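Project report: Trellis height and grape ripening at Flavby
July 10, 2020

5. Results and discussion

The vines on the high wires ripened earlier than those on the low wires in both rows. We had expected the opposite, as the lower bunches sit closer to the warm stony ground. At Flavby the slope faces away from the afternoon sun, so the low rows stay shaded for longer. Sugar readings were taken with a hand refractometer on 20 berries per row, picked from both sides of the vine.

Row 3 was left out of the comparison. It had been replanted with a different rootstock, and the records from Karkholm did not say when.

The small batches of wine, named Drava and Wan after the two plots, were made the same way and bottled last August. Drava was fuller and less sharp. Wan had more acid and a thin finish, though two tasters preferred it with food.

6. Limits

One season is too short to judge a trellis. Pruning was also done by different students, and the bud counts were not checked afterwards.

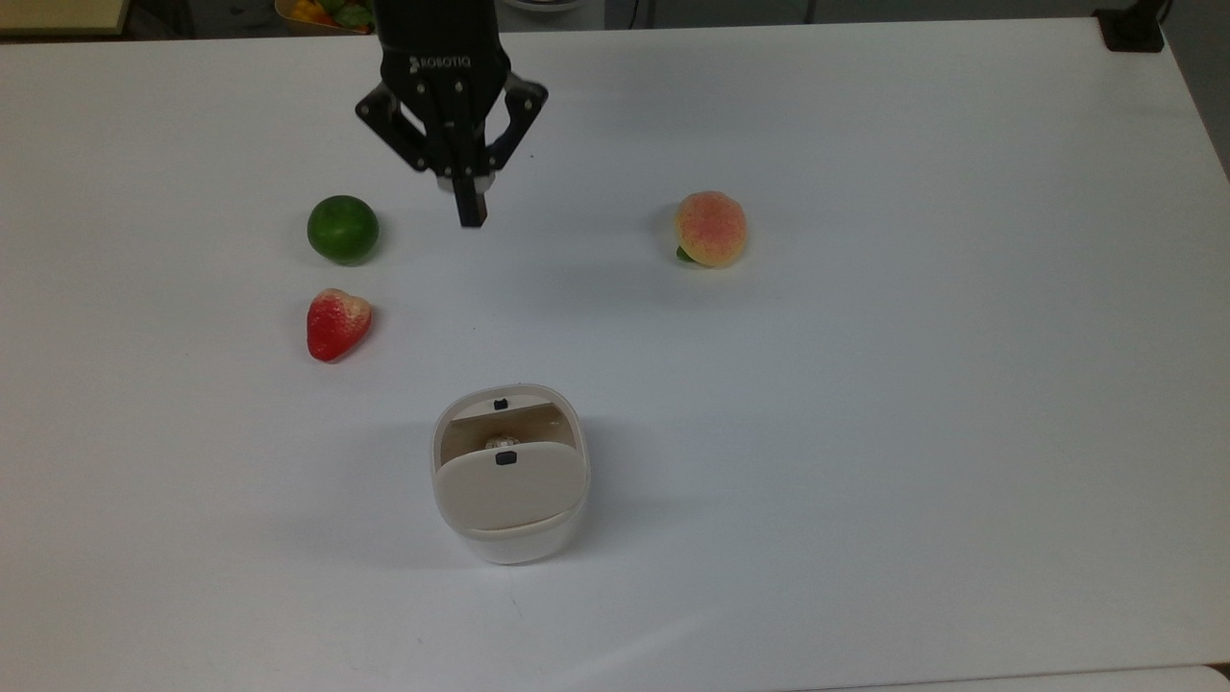
A second season should use the same pruners throughout and record the bud count for each vine before the leaves open.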